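Is the Ladix 7-week plan worth it for a first marathon?

Posted by Kasun Sikder

I run three times a week and my longest so far is 135 minutes, slow. A guy at my running club swears by the Ladix plan, which claims it can get you to the marathon start in 7 weeks with no run over 100 minutes. That sounds too good to me. Has anyone here used it and finished, or is it just a sales page? My race is in February and I don't want to pay for a PDF of stuff I already know.

Cinzia Marras

I bought it. It's a calendar with "easy" written on most of it. Who says 100 minutes is enough? They never tell you where that number comes from. I stuck to it and walked almost all of the last 7 miles. Maybe I would have walked them anyway, but I wouldn't pay for it twice. You're already past their longest run, so what are you buying?

Marisa Piras

worked for my brother but he was fit before so who knows

Yuk-lan Sin

I'd ask how many of those glowing reviews come from people running their first one. I read a bunch and most had years of racing behind them. Keep your three runs, make one of them longer every other week, and back off before the race. Eat on the long ones too, whatever your stomach will take. I also doubt the gels they sell with the plan do anything

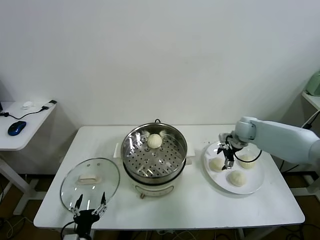 that plain food and some water wouldn't do for less money.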